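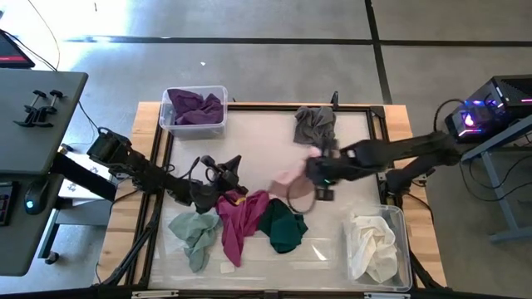
## Cloths, rags and tea towels - what goes where

Notes from the Holtumthorpe house, typed up quick before I lose the envelope they're written on. Last tidied 12 May 2021. Bits added whenever.

Sort by colour. That's the whole system really. One colour, one job, and a clear plastic bin so you can see what's in it without digging. Any lidded tub will do but you'll lose the lid.

Ours at the moment:

- off-white - drying glasses, plates, hands if you must
- dark purple - bathroom only, never comes downstairs except to be washed
- dark grey - floor, bins, dog
- anything else - up for grabs, but pick a job and stick to it

If a cloth has done the floor it's a floor cloth for life. No promotions.

## Washing them

Shake outside first. Crumbs go in the machine otherwise and end up in the door seal, and then you're picking porridge out with a teaspoon.

Kitchen cloths at 60. Floor ones separate, same heat. Greasy ones: squirt of washing up liquid straight on the patch, rub it into itself, leave while you have a tea. Then wash.

No fabric softener. Ever. It coats the fibres and the towel just pushes water round the plate. If you've already done it, two hot washes with nothing in but a mug of white vinegar in the drawer, and they come back. Mostly. Don't mix vinegar with bleach, not even a bit, the fumes are nasty.

New tea towels are useless until the third wash or so. Put them through before you need them.

Microfibre - not in the tumble dryer on high, and not in with anything fluffy. They grab the fluff and keep it.

## Smelly ones

Usually it's drying, not washing. A cloth left in a heap by the sink goes sour overnight. Wring it hard, hang it open over the tap or the oven rail. Folded in half takes twice as long.

Already smelly: soda crystals, half a mug, washing up bowl, hottest tap water. Gloves on. Leave till cold. Rinse, then normal wash.

Still smelly after that? It's done. Cut it up for the shed.

## Stains, quick list

- Tea: cold water straight away, then soda crystals
- Tomato: cold rinse from the back, wash, dry in the sun. Sun does more than the powder does
- Turmeric: sun again. Takes days. Might stay yellow, call it the curry cloth
- Beetroot: same as tomato but faster
- Egg: COLD. Hot sets it
- Candle wax: freezer, crack it off, then brown paper and a warm iron
- Boot polish: give up
- Mystery brown on the grey ones: don't look into it

## Fold or stuff?

Estrella Robles next door folds hers in thirds and stands them up in the drawer like files. Lovely. I tried it and it lasted 2 days. If you've got the patience, thirds lengthways then roll, and they stay put.

The rest of us - stuff them in the bin. They're cloths. Only the good linen ones get ironed, and only damp, and only if somebody's coming.

## Oily rags - read this one

Linseed, danish oil, decking oil, some wood stains. Rags with those on can heat up and catch fire by themselves in a heap. Not a scare story, it happens. Don't scrunch them, don't bag them, don't leave them in the shed corner.

Spread flat outdoors, one layer, away from the wall, till they've gone stiff. Or soak in a bucket of water and put them in a metal tin with a lid, water and all. Then check what your tip wants doing with them.

Never in the washing machine and definately never the dryer.

## Cutting up old ones

Old T-shirts are best for polishing. Cut off the seams and the printed bit, the print scratches. Towels for mopping up. Old sheets for paint, they don't shed as much.

Palm-and-a-half square is a handy size. Pinking shears if you've got them, slows down the fraying. Take buttons and zips off first and jar them. We have 938 buttons in the Govach biscuit tin, my mother counted one wet November, and I still can't match a shirt.

Shed rags live in a bucket by the bench, not in the house bins. They creep back in if you let them.

## Oven rail, hooks, pegs

The sticky hooks fall off tiles over the cooker. Steam. Screw-in ones under the wall cupboard hold fine - pilot hole first, and check the screw's shorter then the board is thick or you'll come up through the shelf. Ask me how I know.

If the tea towels have no loop, sew a bit of tape on the corner. Five minutes each. I did 17 in front of the telly.

Wooden pegs go mouldy if left on the line. Bring them in. Plastic ones snap in the frost anyway so bring those in too.

## How many do you need

Fewer than you've got. We had a cupboard full when we moved from Stovgate and most never saw daylight. Kept 21 in the end for the kitchen, rest went to the cat rescue, who always want towels - ring first.

A clean one every day, two if you're cooking properly. Work out how often you wash and there's your number.

## Odds and ends

- Wet cloth under the chopping board stops it sliding
- Damp tea towel over rising dough, not touching
- Dry one for hot pans. A wet one scalds you straight through
- Salad: wrap in a clean towel, go outside, swing it
- Lint on dark cloths - rubber glove, dampened, wipe one way only
- Window cloths kept apart from everything, one bit of grease and you're smearing all afternoon
- Mrs Hubáček's trick for limescale round taps: rag soaked in vinegar, wrapped on, elastic band, leave an hour. Not on gold or brass finish

Dishcloths to do next. Still owe you the bit about sponges as well.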